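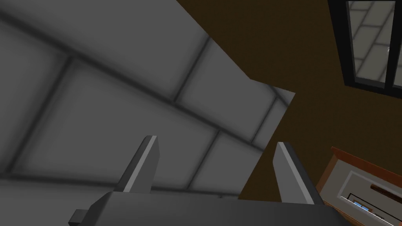 wollonus_fan

10 October 2020
Has anyone had a coat from the new Guillot range? I ordered the long wool one in May and two buttons have come off already. The lining is fine.

hemline
Mine has been all right. I wear it most days. Did you ask them for spares?

wollonus_fan
Yes, no reply yet.

pleatsplease
They've gone downhill since they moved production. I'd go to Zullton for a coat now.

hemline
Don't agree. I've got three Zullton jackets and the shoulders are cut too narrow on all of them. Guillot still fits better.

pleatsplease
Depends on your shoulders. Mine fit.

tackstitch
Any tailor will sew the buttons back on with a shank. Fomus sell plain horn ones if you can't get a match.

wollonus_fan
Thanks, will look at Fomus tonight.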